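Levosach Laundry Notes

README for the clothing and folding records, release 2

What this is

Levosach is a record of clothes being sorted and folded at home. It holds 2095 entries, collected across 13 households and finished in August. Each entry covers one garment from the time it is put down until it is folded or set aside. Anathi Mathebula wrote the garment list and Cleiton Evangelista keeps the labels up to date.

Contents

entries.csv - one row per garment
garments.csv - garment types and their codes
surfaces.csv - what the garment was lying on
notes/ - free text from the households, lightly edited for spelling

Garment types

There are 21 types. Jumpers and hoodies are separate. Track jackets go under sports tops whether or not they have a zip. Socks are recorded as pairs, and an odd sock gets the code for single. Colour is the main colour first, then any trim, so red with white stripes is written red/white. Grey and silver are both entered as grey.

Starting state

Flat, half folded, crumpled or inside out. A garment can have more than one. If part of the lining shows but most of the outside is facing out, use crumpled only. 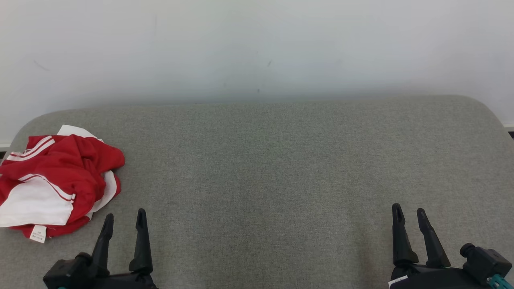

Surfaces are bed, table, ironing board, floor, padded or other. Padded takes in ottomans, benches and couch seats with a fabric cover. Release 1 had these under bed, and Silvana Rangel has moved them over. Rows she changed have a 1 in the moved column.

Known problems

Care labels were not transcribed, so fabric content is blank unless the household wrote it in the notes. Fitted sheets are missing altogether. Two households used their own colour names - these were left as written.

Corrections go to Lucimara Dantas with the row number and the garment code.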